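**ホアロー社の倉庫員、無期限ストに突入 給与2カ月分が未払い**

2021年4月17日 トロンリー発

トロンリー港の物流会社ホアロー(Hoarau)で17日朝、倉庫と配送の従業員200人が無期限ストに入った。2月分と3月分の給与がまだ出ていない。早番の始業と同時に作業停止。正門前に集まり、荷の搬出は全面的に止まっている。

組合側の代表はイザリーヌ・ピションさん。午前の集会で「入金が確認できるまで戻らない。一部だけ払うという話にはもう乗らない」と述べた。会社は先月末にも「週明けには振り込む」と文書で約束していたが、実際に入ったのは管理職の分だけ。現場はゼロ。これで火がついた。

未払いの中身は基本給と夜勤手当。組合がまとめた一覧表では、遅配や計算違いの申し立てが1007件にのぼる。同じ人が何度も出しているケースも含む。会社は件数について「精査中」とだけ回答。

ホアローの広報は昼すぎに短いコメントを出した。主要取引先ストルタ(Stolta)からの入金が遅れており、資金繰りが一時的に厳しい、との説明。支払いの時期には触れず。ストルタ側は取材に対し「契約どおりに支払っている」と反論しており、言い分は食い違ったまま。どちらが正しいのか、現時点で裏付けとなる書類は出てきていない。

影響はすでに出ている。港から市内の小売店に向かう便は午前中すべて欠便。家電、携帯端末、日用品が中心で、週末の売り出しを予定していた店からは問い合わせが相次いだ。駅前の電器店では予約品の引き渡しを来週以降に延期。店長は「お客さんに電話をかけ続けている。いつ届くと言えないのがつらい」と話す。生鮮品は別会社の扱いのため、いまのところ影響なし。

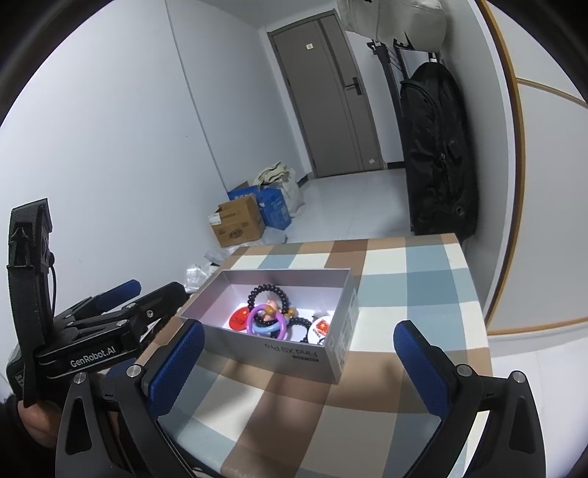 「Find X9 Pro」の文字が入った箱。ふたはなく、内側は白い。

交渉は午後2時から、港湾事務所の会議室で始まった。会社側は財務担当のヒセラ・サパタ氏ら。組合側はピションさんを含む7人が出席。会社がまず2月分の半額を来週中に払い、残りは分割とする案を示したが、組合は即座に拒否した。協議は1時間足らずで中断。再開は夕方以降になる見通しだが、時刻は決まっていない。

サパタ氏は部屋を出たところで記者団に「会社をつぶすわけにはいかない。払える額には限度がある」と発言。分割の最終回は7月になるとの見方も示した。これを聞いた従業員からは怒りの声。家賃の支払いを2度待ってもらったという配送係の男性は「7月まで何を食べろと言うのか」。別の女性従業員は、子どもの学校の費用を親類に借りたという。「返す約束の日はもう過ぎている」

ホアローでは昨年の秋にも給与が遅れた。このときは10日遅れで全額が支払われ、ストには至らなかった。ただ、その後も残業代の計算をめぐる苦情が続き、年明けには夜勤のシフトが予告なしに組み替えられたりと、職場の空気は悪くなる一方だったという。退職者の補充もなし。「人が減って仕事は増えた。そこへ来て給料が出ない」と勤続の長いフォークリフト運転手。

代替輸送の動きもある。同業のエロン(Eron)は、医療関連の荷に限って引き受ける用意があると発表した。組合も医療品の搬出は妨げない方針で、正門脇の通用口を開けておくとしている。一般の荷については「スト破りになる」として、引き受けないよう同社に申し入れた。エロンの返答はまだない。

市の労働相談窓口は、従業員からの個別相談を週明けに受け付ける。給与明細と雇用契約書の写し、手元になければ通帳の記録だけでもも可。家賃や公共料金の支払い猶予についても同じ窓口で案内するという。市長室は「労使の話し合いを見守る」とし、仲介に入る考えは今のところ示していない。

正門前では午後も座り込みが続いた。途中で雨。テントが二張り立ち、近所の食堂から温かいスープが届いた。警察車両が一台、道の反対側に停まっているが、混乱やけが人の報告はなし。交通規制は港の東側の道路のみ、路線バスは一つ手前の停留所で折り返し運転となっている。夜間も交代で座り込みを続けるため、組合が班分けを進めている。

ピションさんは夕方、集まった従業員に「交渉が再開したらすぐ知らせる。今夜中にまとまらなければ、明日の朝もここで集会を開く」と呼びかけた。会社側の次の回答まち。続報が入り次第、更新します。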